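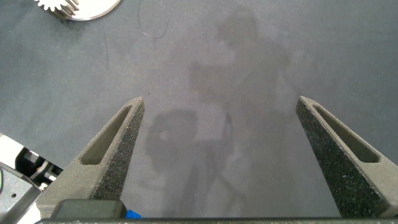 Figure 4. Wrist camera view, gear station. Gear at upper left.

4.2 The gear station

The second half of the course is given over to a single assembly task: seat three small metal gears on a white plate with a hole in its middle. Students meet it in the lab handout as "a warm-up." We have kept the wording for sentimental reasons.

Teams work from teleoperated demonstrations. Each team was asked for 20 clean ones per session, where clean means that all three gears end up on the plate and no one has touched anything by hand. The pooled set came to 267 usable demonstrations before the winter break, against a planned 2,000. The plan was written by the instructors, in August, with great confidence.

Most of the shortfall comes from the last few millimeters. A gear that is nearly seated looks, from overhead, much like a gear that is seated, and the wrist view (Figure 4) is useful only once the fingers are close to the part. Teams that watched both views lost less time than teams that picked a favorite, though every team picked a favorite first.
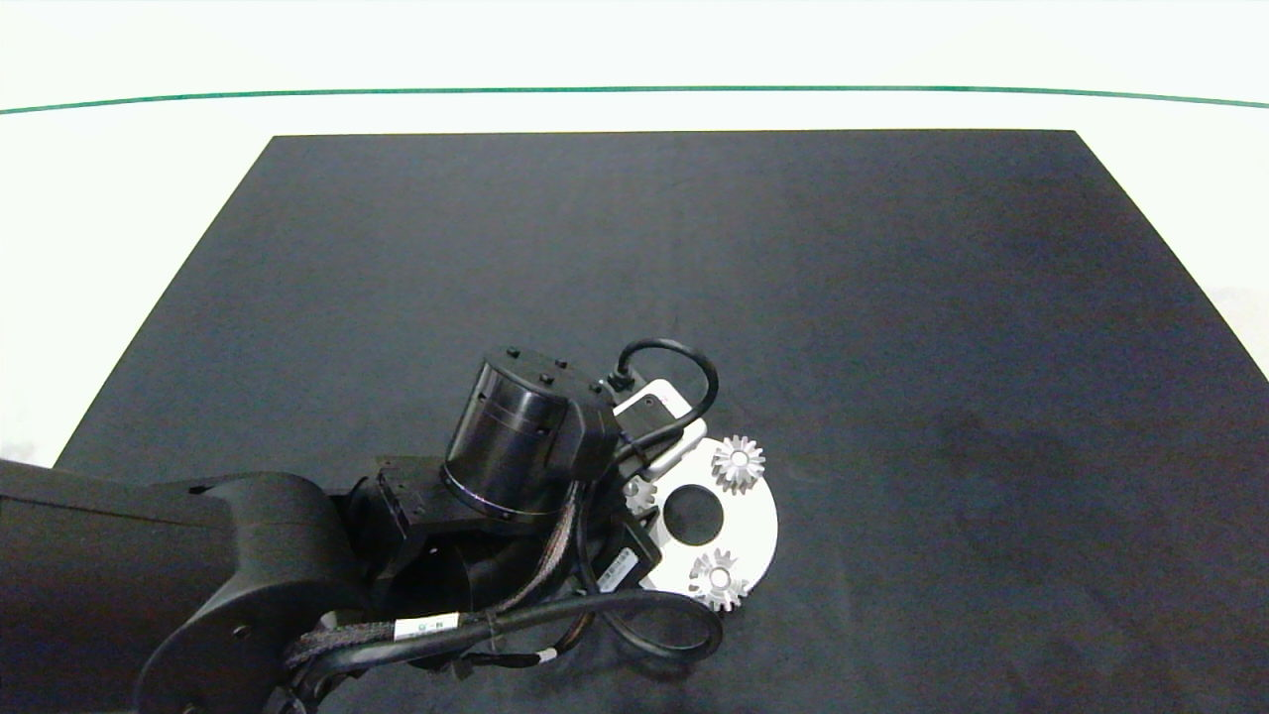

Silldale, December

The final session was run as a contest between the Brondico and Mavwood teams, named after the two benches. Scoring was one point per seated gear, with a point off for each gear that left the table. Brondico finished on a positive score. Mavwood contested the definition of "left."

Both teams trained the same small policy for 4,000 steps and changed only the demonstrations. Brondico threw out any demonstration with a long pause in it. Mavwood kept the pauses, and its policy learned them faithfully, stopping over the plate for long stretches as if trying to recall a name. We report this as a finding. Mavwood reports it as caution.
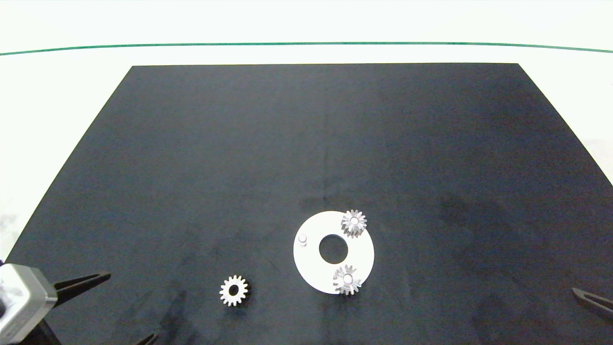
Amato wrote in the course survey that the contest rewarded whoever deleted the most data, and that a fairer rule would have scored the last gear double, as the first two can be placed by almost any policy that points downward. We have adopted the double score for next year and left the handout as it is.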